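Print | E-mail this article

Stastovard method

Last revised in December by Benedek Kocsis

The Stastovard method is a procedure for training two-armed robots to flatten and fold clothing from a crumpled start. It belongs to the family of imitation learning methods, in which a control policy is fitted to recordings of a person operating the robot. It was developed at the Prirnadeo laboratory by Benedek Kocsis and Gyula Pap and takes its name from the software package in which it was first released.

Background

Cloth is difficult for robots for two reasons. A rigid object has a position and an orientation, and six numbers are enough to describe both. A garment has no such short description, and two heaps that look alike may need different handling. The second difficulty is self-occlusion: in a heaped garment most of the surface, including the hems and shoulders that a folding routine would look for, is hidden under other layers.

Earlier systems usually divided the task into stages. The garment was lifted by an arbitrary point, turned in the air until a known feature could be found, regrasped and laid flat. Each stage had its own detector, and a failure in one was passed on to the next. Kocsis and Pap had worked on a staged system of this type, called Wustero, before abandoning it.

Procedure

Demonstrations are recorded by teleoperation. The operator moves a pair of leader arms, and the robot arms copy the joint angles. Camera images, joint angles and gripper openings are stored together at a fixed rate. Each recording starts with the garment dropped on the table from a random grasp and ends when the operator judges it folded.

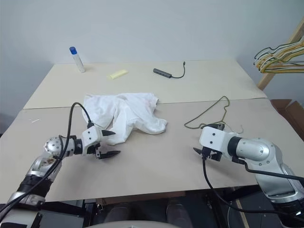 The published training set holds 1,552 recordings made with 19 garments, all of them short-sleeved tops. Recordings in which the operator lost hold of the cloth were kept if the operator then recovered. According to the authors this was the main departure from their earlier practice, as the Wustero recordings had been trimmed to remove mistakes and the resulting policy had no examples of how to continue after a missed grasp.

The policy takes the current images and joint angles and predicts a short sequence of joint targets for both arms. Only the first part of each sequence is carried out before a new one is predicted. A second output, known as the Gál term, estimates how much of the garment is lying in a single layer. It is trained on labels added by hand to a subset of the images. During operation it is used to decide between continuing to flatten and starting the first fold. Without it, the policy tended to begin folding while a sleeve was still trapped underneath the body.

Results

The method was tested in 154 trials using 6 garments that did not appear in training. Trials were scored on the final fold only, with no credit for partial flattening. The authors report that most failures occurred before the first fold and that few were caused by the fold itself. Thin fabric was the most common source of trouble, as the fingers often picked up two layers where one was intended.

Removing the recovery recordings lowered the score more than removing the Gál term. Objects left elsewhere on the table had little measurable effect, provided that they stayed out of reach of the cloth.

Limitations

The method has not been shown to work on trousers, long sleeves or garments with buttons. It also assumes a fixed table height, and a change in camera position requires new recordings. Pap has noted that the layer labels depend on the judgement of the person making them, and that two labellers disagreed most often on heaps with a twisted hem.

See also: Imitation learning; Deformable object manipulation; Teleoperation

Contact the editors | Copyright Prirnadeo | Back to top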